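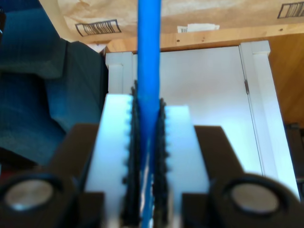
A firm grip on a blue rod. The cabinet door behind it will have to wait.

The Chore Wars, So Far
2019-04-18

My dishwasher is a robot, if you squint. So is the washing machine. They have done their jobs for decades without a single conference talk, mostly because we agreed to do the hard part for them: carrying the stuff over, putting it in, taking it out and finding the other sock.

The hard part is what Skernier wants to sell you. The company rents half a floor above a tile showroom, and I spent two days there in the company of a machine called Stumari, which is meant to tidy a room by itself. I came with an open mind and a list of things I hate doing.

Holding on is the bit it has down. Stumari's fingers are chunky white things lined with black toothed pads, and once they close on a rod they mean it. I gave one a tug and felt I'd been rude. Picking up is fine too, as long as the object is stiff, light and standing apart from its neighbors. In the first hour it moved a rod from one side of the bench to the other, and I'll admit I clapped.

Then we tried a dish towel. A towel has no shape until you pick it up, and then it has a different one. Stumari took a corner, thought it over, let go, and took the same corner again. I made coffee. When I came back it had produced something you could call a fold if you were fond of the person who'd done it.

Doors are worse than they look. You have to find the edge, pull in an arc and keep your own elbow out of the way, and a small child manages it while eating a cracker. Skernier's log for the spring lists 3,883 attempts at household jobs of one kind or another. When I asked how many ended with the job done, I was shown a very nice graph of something else.

Shop floors ought to be kinder. At Nedelcu, a parts packer across the river, an arm of the same general type drops plastic rods into cartons, 450 to a shift. The rods always arrive facing the same way, and a person with a stool and a radio makes sure they do. That person also clears the jams, tapes the cartons and, on the afternoon I visited, did 100 by hand while the arm was being restarted.

Gundik, a rival outfit, promises a home model by August that will load the dishwasher. I asked whether it would scrape the plates first. They said that was on the roadmap.

I went home and did the towels myself. Two of them came out crooked, and I put them on the shelf with the crooked side to the wall.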